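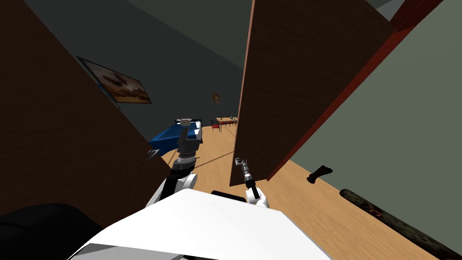

Simulated head view, left gripper holding the grey block, right gripper open toward the gap between the two brown panels.

Planner reports collision at start state when the left gripper is holding an object

Posted by Mikkel Lund
Tags: motion planning, simulation, attached objects, two-arm

Our group is preparing a household carrying task in the Iltow simulator, with planning handled by Jirden. The robot is a two-arm model with a white body and grippers on both sides. The task is to take a small block through a doorway and set it down in the next room.

Planning for the arms works as expected while both grippers are empty. Once the left gripper has closed on the block, every request to either arm is rejected with the message "start state in collision". The attached view was saved at the moment of one such rejection. The block is at the tip of the left gripper and I can see no contact with the brown panels or with the red door frame.

The following has been tried:
Collision padding lowered to zero. No change.
Block removed from the world. Planning succeeds, but the arm then treats the gripper as empty and the block may strike the door panel.
Depth updates turned off. Rejections fell from 117 in one batch of runs to 79, which I am unable to explain.

The view is also tilted with respect to the floor. I would like to know whether this points to a fault in the camera transform, or whether the two matters are separate. I would prefer a solution that does not require disabling collision checking for the whole arm.

Alaric Szabo
Accepted, 46 votes

There are probably two separate causes, and your third test is the useful one.

The first is that the block remains registered as a world object after the grasp. Closing the gripper in Iltow does not inform the planner. The block must be removed from the world list and attached to the left gripper link in the same scene update. If these are sent as two updates, a planning request may arrive between them. When attaching, supply the finger links as permitted touch links. Without that list, the fingers are reported as colliding with the block they hold, and padding has no bearing on it.

The second is the depth map. In your view the block lies in front of the blue bed, so the camera sees it as ordinary scene surface. Unless the attached object is included in the self filter, those points are written into the map as an obstacle at the gripper. Turning off depth updates stops new points from arriving but does not clear the old ones - this would account for a partial improvement. Clear the map once after attaching, then turn updates back on with the filter extended to the block.

A tilted image is not in itself evidence of a bad transform. Compare the floor plane in the depth cloud with the floor in the world model. If they agree, the camera is simply rolled and the planner already takes that into account. If they differ, correct the transform before changing anything else.

Please also print the contact pair names with the rejection. The message alone does not say which bodies are involved.

Ásgeirsdóttir

We had the same error and switched to Pivley, where it did not occur. I did not look into the reason. You might also try raising the planning time limit, ours is 12 seconds.

Alaric Szabo
Comment on the above

The time limit has no effect here. The start state is checked before the search begins.

Mikkel Lund
Comment, 2023-01-31

The contact pairs were the left finger links against the block, and the left gripper against the depth map. Sending a single update with the touch links removed the first group. Clearing the map and extending the filter removed the second. The floor planes agree, so the transform has been left as it was. The right arm still refuses one goal close to the door panel, for which I will open a separate thread.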